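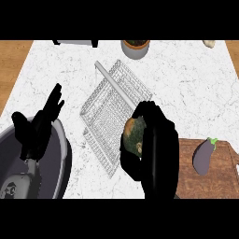 Troubleshooting: Simulation Cells

Recovering from a Stalled Hand During a Produce Task

This procedure applies to two-handed kitchen tasks run in the Graltby simulator. It covers the fault in which one hand keeps its grasp while the other stops responding, often with the fingers open. In the kitchen layout, the right hand may still be holding the melon above the rack while the left remains raised near the sink.

Do not reset the task first. A reset clears the contact log.

1. Pause the simulation and note the step number.
2. Open the joint monitor and select the hand that has stopped responding.
3. Compare commanded and reported positions over the last 400 steps. A difference greater than 6 degrees at any finger joint confirms the fault.
4. Save the contact log to the Sotetti project folder.
5. Lower the grip force limit on the holding hand to 30 percent, then resume for 8 steps.
6. If the stalled hand does not move, end the run and mark it "Failed: hand stall."

Runs marked as failed must not be used for training. Controllers that produce two such runs are withheld from physical equipment until Iolanda Andrade has reviewed the logs. Reviews take place on Friday.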